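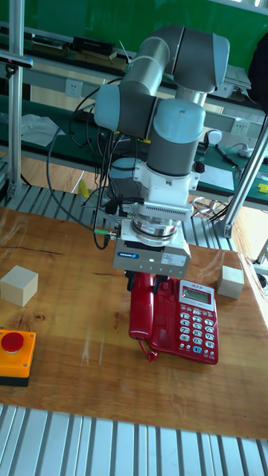
Cellule Cedotano, prise du combiné sur un téléphone de bureau rouge. Boîtier d'arrêt d'urgence en bord de plateau.

Cedotano – poste robotisé de manipulation pour l'essai et la remise en état de téléphones de bureau

Référence catalogue : Cedotano, version établi
Distribution : Flindaver
Intégration et mise en service : Mussa

Présentation

Cedotano est un poste de manipulation destiné aux ateliers qui contrôlent, reconditionnent ou réparent des téléphones filaires. Un bras collaboratif équipé d'une pince à doigts saisit le combiné, le décroche, le maintient pendant la mesure et le repose sur son berceau. Le poste couvre les gestes répétitifs de la séquence d'essai. Le nettoyage, le diagnostic et l'ouverture des appareils restent confiés à l'opérateur.

Le poste se place entre la réception des appareils et l'établi de réparation. L'appareil à contrôler est posé à plat sur un plateau en bois, lui-même installé sur une plateforme en aluminium à lames. Des montants en profilé aluminium délimitent la cellule. L'établi existant peut rester derrière le robot, ce qui évite de déplacer les prises et le matériel de mesure déjà en place.

Séquence type

L'opérateur pose le téléphone, raccorde la ligne d'essai et lance le programme depuis le pupitre. Le bras prend le combiné par le dessus, le soulève à la hauteur programmée et attend le signal du banc de mesure. Le combiné est ensuite reposé. Le cycle de décroché-raccroché est réglable de 1 à 40 répétitions par appareil. La valeur d'usine est de 10.

Un capteur monté entre la bride et la pince surveille l'effort pendant la prise et la dépose. Si le cordon spiralé s'accroche ou si le combiné se présente de travers, le mouvement s'arrête et le pupitre affiche le numéro de l'étape concernée. La reprise est manuelle. Elle s'effectue à l'étape interrompue ou au début du cycle, au choix de l'opérateur.

Caractéristiques

Bras : collaboratif, montage sur plateforme
Préhenseur : pince électrique, doigts interchangeables
Mesure d'effort : capteur cylindrique en sortie de bride
Programmes mémorisables : 60
Formes de combiné livrées en bibliothèque : 7
Arrêt d'urgence : bouton coup-de-poing rouge, boîtier orange à embase noire
Plateau : bois, remplaçable
Structure : profilés et lames aluminium
Interface : pupitre tactile, français, anglais ou finnois

Effets sur l'organisation du travail

Le poste a d'abord été installé dans l'atelier de reconditionnement de Jultirthorpe, qui traite des téléphones de bureau repris auprès d'administrations et d'hôtels. Avant l'installation, l'essai du crochet commutateur était fait à la main par la personne qui assurait aussi le nettoyage. Les deux tâches sont maintenant séparées. L'opérateur prépare l'appareil suivant pendant que le cycle se déroule.

Irja Kinnunen, technicienne d'essai à Jultirthorpe, relève surtout un changement dans la nature des défauts qu'elle traite : « Je vois arriver des crochets intermittents que l'essai manuel laissait passer. Il y a moins de gestes et davantage de réparations à décider. La fiche de suivi a dû être refaite, l'ancienne n'avait pas de case pour cela. »

Deux points sont à prévoir lors de l'étude. Le rythme du poste ne doit pas servir de cadence pour l'établi de réparation, dont les durées varient fortement d'un appareil à l'autre ; un stock tampon est recommandé entre les deux. Par ailleurs, la création d'un nouveau programme demande une personne formée et disponible. À Jultirthorpe, cette fonction est tenue à tour de rôle par les opérateurs, après une formation de 7 heures assurée sur place par Mussa.

Oona Vainio, responsable de l'atelier, a conservé un poste d'essai manuel pour les appareils muraux et les modèles à combiné non répertorié. Cette disposition est conseillée dans tous les ateliers où les séries sont courtes.

Sécurité et implantation

Le caractère collaboratif du bras ne dispense pas d'une analyse de risques portant sur la cellule complète, pince et objet saisi compris. Le boîtier d'arrêt d'urgence doit rester accessible depuis la position habituelle de l'opérateur. Les câbles du bras et de la pince sont à fixer avec un mou suffisant pour la rotation du poignet – vérifier ce point après chaque modification de programme.

Entretien

Contrôle visuel des doigts et des câbles : à chaque prise de poste
Remise à zéro du capteur d'effort : après tout changement de doigts
Serrage des profilés : deux fois par an, par exemple en juin et en décembre
Remplacement du plateau : selon usure

Fourniture

Le poste est livré avec le bras, la pince, le capteur, un jeu de doigts, le boîtier d'arrêt d'urgence, le plateau et la structure. Le banc de mesure téléphonique et l'établi ne sont pas compris. Doigts pour combinés étroits, second plateau et export des résultats vers la gestion d'atelier en option. Prix et délai sur demande auprès de Flindaver, en précisant les modèles d'appareils à traiter.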